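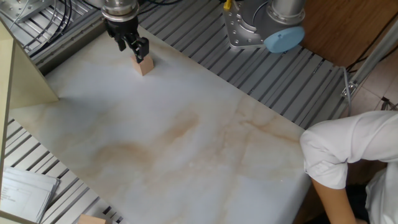 *Photo: Ieva Vasiliauskas, Sirna workshop*

**Ticket:** open day demo, block pick and place
**Raised by:** Etelka Deák
**Assigned:** Attila Oláh
**Priority:** high, visitors in at 10
**Status:** open (see last entry)

**Fault as reported**

Arm picks the block fine, then stops a few seconds later with a grip warning. Block still in the fingers. Clears with a reset, comes back on the next go or the one after. Started after we put the marble-look board on for the open day. Didn't do it on the old mat. Two groups due, one before lunch and one after, 34 people signed up in all, so need this sorted or need to know what we're showing instead.

**08:10 Attila**

Looked at the log. Warning comes up on the lift, not on the close. Fingers shut, block comes up, then width reading jumps. Restarted the Kevis controller, no change. Cables at the wrist reseated, no change.

**08:25 Attila**

Wiped finger pads and blocks with a dry cloth. Ran 6 picks, failed on 2. Better than yesterday but can't put that in front of a school group.

**08:40 Etelka**

Could it be the height? Board is thicker then the mat. Did anyone redo the table height after it went on?

**08:45 Attila**

No. Good shout. Still set for the mat. So fingers are going in too low and pushing on the board before they close. Will redo it.
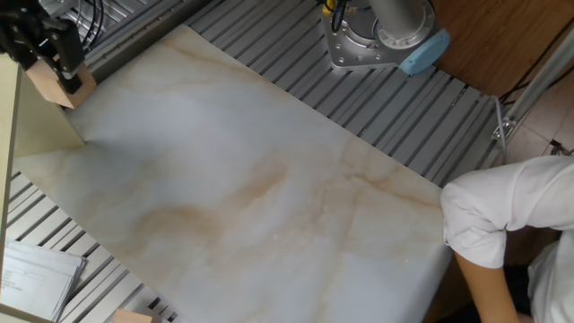
By Hemant Vishwakarma, for the Sirna open day page

**09:05 Attila**

Height redone with the Wokitz gauge, raised the pick point to match. Also slowed the lift a bit. Ran it again from the start position, no warning so far. Board can shift if you lean on it, so please don't, I'd rather not do this again at ten to ten.

**09:20 Hemant**

Ran the whole demo twice with the visitor script. Fine both times. One thing, second run the block was put down slightly twisted. Not a stop, just looks scruffy. Leave it?

**09:22 Etelka**

Leave it. Viktória is doing the talk, she can straighten it between goes WITH THE ARM PAUSED. Printed script is on the table, left side, please put it back after.

**09:30 Attila**

Saved settings as "openday board". Old ones kept under "mat", don't overwrite. If the warning comes back:

- pause, reset, run the pick again
- still there, load "openday board" again and check the height
- still there, show the Bárány video and ring me

**12:15 Viktória**

First group done. One stop, about halfway through, cleared on reset and they seemed to enjoy that bit most. Can we have a bigger reset button lol. Otherwise no complaints. Somebody asked if it can do chess, said maybe by July.

**12:20 Attila**

Noted. Will pull the log for that stop before the second lot come in. Keeping this open till they've gone.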